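Do paid suture courses make any difference? (Bostgate vs. free videos)

tzavaras_t
Rollmont wants 2,000 for six evenings of suturing. Bostgate wants 3,000 for the same thing with a nicer certificate. I'm a second-year and I can buy thread and a pad myself. Has anyone paid and not regretted it?

MCloutier
I paid Bostgate in May. Four evenings were slides about wound healing I could have read at home. You get maybe an hour of a tutor looking at your hands.

quach.c
That's not fair, the hour is the part you're paying for. I'd been pulling my knots too tight for months and no video was going to tell me.

MCloutier
A friend could have told you for free.

quach.c
A friend who knows what too tight looks like, sure. Got one?

themis_g
Skip both and spend the money on pads.

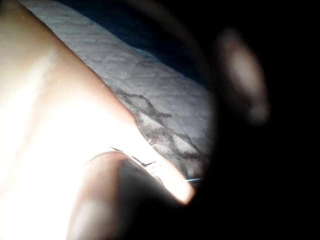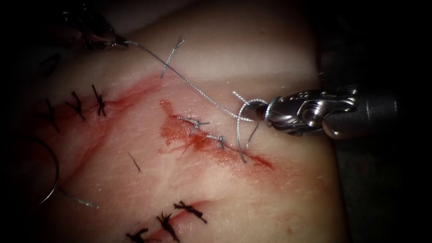 pad with two closed and the middle one in silver thread

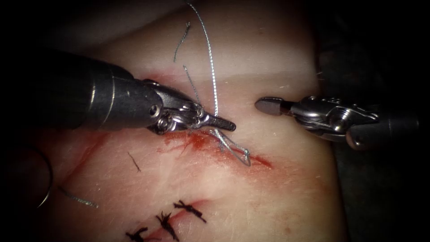

Anyway, the certificate. I've asked two program directors whether they care and both said no. One hadn't heard of Rollmont. If the sales page says "recognized," ask them by whom.

tzavaras_t
I did ask. They sent me the brochure again.

Florante S.
Counterpoint, I took Rollmont and thought it was decent. Small group, and they stay late if you want.

MCloutier
Decent for 2,000?

Florante S.
Decent for half that. My parents paid.

tzavaras_t
Leaning toward no, then. Will see if the skills lab lets me in after 6.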